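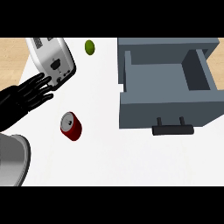

"Everybody remembers the first time they got the same number twice"

Francine Bouchard keeps her tables in a filing cabinet with a sticky bottom drawer, and she has to kick it before it opens. She's been compiling reference data on metals and minerals for 33 years, the last stretch of it on friction and wear, and she still gets a bit breathless when she pulls out a sheet she hasn't looked at for a while.

"Look at this one! Bronze on steel, dry, five labs, and they're miles apart," she says, running a finger down the column. "And every one of those labs did careful work. So where's the difference coming from? That's the part I love."

We'd sat down to talk about the new edition of the Skoltance tables, which people in the wear-testing world have been waiting on for ages. The old edition is one of those books you find in workshops with the spine taped up and the useful pages gone grey. Bouchard and her co-editor, Bilal Tarawneh, have reworked it from front to back, and it now carries 300 material pairs, each with the test conditions printed right beside the value.

That last bit sounds small. Tarawneh thinks it's the whole job.

"A friction coefficient isn't something a material has on its own, the way it has a density," he says. "You need the partner, the load, the speed, the humidity, how the surface was finished. The old book gave you one figure and maybe a footnote. I used that book as a student in Abu Hammour and I believed every digit in it. I got into some terrible trouble."

What sort of trouble?

"I designed a sliding bearing for a student project using the lubricated value. There was no lubricant." He laughs. "It squealed so loudly they could hear it in the library."

The two met through Arketti, the small publisher that holds the rights to the tables, and they've worked mostly by phone and post ever since. Tarawneh looks after the ceramics and polymers, Bouchard the metals and the minerals. They argue, happily by the sound of it, about everything in between. Coatings were the worst. A hard coating on a soft base can behave like either one depending on how heavily it's loaded, and for a long time they couldn't agree on which chapter it belonged in.

"So we gave it its own chapter," Bouchard says. "Bilal won that one. I'd have buried it in an appendix, and I'd have been wrong, it's my favourite chapter now."

I asked how a value gets in. Bouchard pulled her chair around at that point and drew me a diagram on the back of an envelope, which I've kept. A result has to come with its method. It has to have been repeated, and at least 2 of the labs reporting it can't be sharing a specimen supplier. If the spread between labs is wide, the spread gets printed too, and there's no averaging it away to make a tidy column.

"People write in and ask for the single number," she says. "I understand it! They've got a box on a form to fill. But if the honest answer is a range, then the range is what you get from us."

Some of the checking fell to Edem Quaye, who joined as a junior and spent his first September going through the sources for the old edition one at a time. Plenty of them led back to the same place. One value for graphite turned up in a long list of books and papers, each citing another, and when Quaye got to the bottom of it he found a single set of runs on a machine that had been scrapped decades ago.

"I was thrilled," Quaye says when I catch him on the phone later. "I know that's a strange thing to be thrilled about. But it had been sitting there all that time looking like a well-established result, and it was one person's week of work. Good work, too. We've kept it in, with a note saying exactly what it is."

He's now helping to match the printed tables against Pornidix, the fitting program the team uses to compare measured wear rates with what theory would predict. Where the two disagree badly, the entry gets a small dagger mark. There are more daggers than Bouchard expected, particularly among the polymers, and she's delighted about it.

"Every dagger is somebody's thesis," she says. "If I were 22 again I'd open the book, find the dagger that annoyed me most and go after it."

Does she trust the model over the measurement, or the other way around?

"Depends on the day. No, that's a bit glib. I trust the measurement if I know how it was made. The model's very good at telling me which measurement to go back and ask about."

The worked problems at the end of each chapter are new as well. Lina Khasawneh wrote most of them, borrowing from the questions her own evening students bring in: brake pads, door hinges, a sticking valve on a dairy line. Adjoa Amoah drew the charts, and she redid the whole set after deciding the logarithmic scales were too hard to read on a shop floor with your glasses pushed up on your head. The new ones have fatter lines and bigger labels, and Tarawneh has already pinned the steel chart above his bench.

Bouchard says she'd meant to retire when the manuscript went off. She has started a folder for corrections instead. It had about a dozen slips in it when I visited, a couple in her own handwriting, and she read me all of them.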